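Praktikum Greifen, Versuch 4: Dosen stapeln mit zwei Handgreifern

Stand: 8. Mai. Betreuung: Malte Hagedorn, Haiyan Lu

Die Anleitung richtet sich an Gruppen, die Versuch 3 (Kalibrierung) abgeschlossen haben. Aufgezeichnet werden Demonstrationen, aus denen in Versuch 5 eine Greifstrategie trainiert wird. Jede Gruppe liefert 58 gültige Durchgänge ab. Ein Durchgang ist gültig, wenn er vollständig im Protokoll steht und keine der unter »Ausschluss« genannten Bedingungen zutrifft.

Vorbereitung

Die weiße Platte wird bündig zwischen den Aluminiumschienen ausgerichtet. Danach beide Greifer anschließen und die Aufzeichnungssoftware Pelitz starten. Der Zähler muss für beide Seiten laufen. Bleibt eine Seite stehen, zuerst das Kabel prüfen, dann den Dienst neu starten. Ein Neustart des Rechners ist in der Regel nicht erforderlich.

Die Kabel werden außen an den Händen vorbeigeführt. Liegen sie auf der Platte, verschieben sie leichte Gegenstände, und der Durchgang ist unbrauchbar.

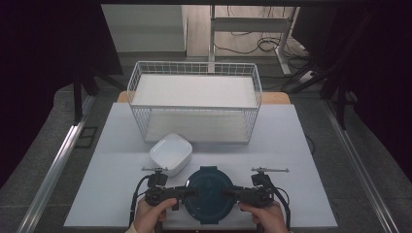
Die Startstellung wird vor jedem Durchgang neu angefahren und für zwei Sekunden gehalten. Pelitz setzt daraus den Nullpunkt beider Bahnen. Das Drahtgestell steht hinten auf der Platte, die eckige weiße Dose links davor, der runde blaugrüne Deckel vorn in der Mitte unter den Greifern. Abweichungen von wenigen Zentimetern sind erwünscht, weil die Strategie sonst nur eine einzige Anordnung lernt. Die Reihenfolge der Gegenstände von vorn nach hinten bleibt dagegen innerhalb einer Serie gleich.

Durchführung

1. Aufnahme mit der Taste am Rechner starten. Das übernimmt die zweite Person der Gruppe.
2. Beide Greifer von außen an den Gegenstand heranführen, ohne ihn zu berühren.
3. Langsam schließen. Die Backen sollen auf gleicher Höhe anliegen.
4. Senkrecht anheben, kurz halten, dann über die Zielfläche fahren.
5. Absetzen, öffnen, seitlich zurückziehen. Erst danach die Aufnahme beenden.

Die Handgelenke bleiben während der gesamten Bewegung möglichst gerade. Rocío Benítez hat in der Auswertung des Vorjahres festgestellt, dass verdrehte Handgelenke der häufigste Grund für verworfene Bahnen waren.

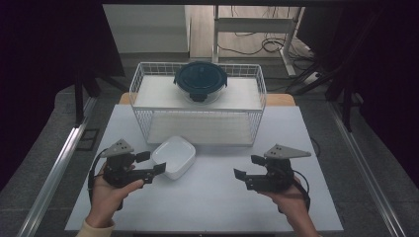

Zielfläche: obere Ablage

Runde Dosen mit Deckel kommen auf die obere Ablage des Gestells, eckige bleiben auf der Platte, bis die Serie wechselt. Beim Absetzen gilt ein Mindestabstand von 9 mm zur Vorderkante. Die Dose wird nicht geschoben – wer zu weit vorn abgesetzt hat, greift neu und vermerkt dies im Protokoll unter »Korrektur«.

Ein Durchgang umfasst im Mittel 286 Einzelbilder je Kamera. Deutlich längere Aufnahmen deuten auf Zögern beim Anfahren hin und sollten wiederholt werden. Der Gesamtbestand des Kurses liegt bei 2.000 Durchgängen, die Gruppe von Sihan Fang verwaltet ihn auf dem Laufwerk Stalis.

Backen und Anpressdruck

Glatte Deckel rutschen, wenn nur eine Kante des Gummibands trägt. Deshalb vor jeder Serie den Sitz der Backen prüfen und beide Greifer einmal ohne Last schließen. Bei einem Deckel mit umlaufendem Rand wird knapp unterhalb der Mitte angesetzt.
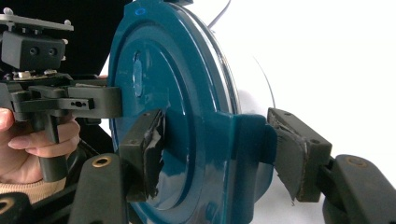 Der Druck wird so gewählt, dass der Gegenstand gerade nicht mehr nachgibt. Mehr Kraft verbessert den Halt kaum, verformt aber dünne Kunststoffteile und verfälscht die gemessene Öffnungsweite. Neues Band gibt es bei Steinar Hjaltested; gewickelt wird einlagig und ohne Überlappung auf der Greiffläche. Nach dem Wechsel ist die Öffnungsweite neu zu kalibrieren (siehe Versuch 3, Abschnitt 2).

Ausschluss

Ein Durchgang wird verworfen, wenn
– ein Gegenstand von der Platte fällt,
– eine Hand den Gegenstand direkt berührt,
– der Zähler einer Seite aussetzt,
– das Gestell während der Aufnahme verschoben wird.

Verworfene Durchgänge nicht löschen, sondern in den Ordner »aussortiert« verschieben. Die Nummer wird nicht neu vergeben.

Abgabe

Protokoll und Rohdaten gehen gemeinsam in den Gruppenordner auf Stalis. Dateinamen nach dem Muster Gruppe_Serie_Nummer, ohne Umlaute und Leerzeichen.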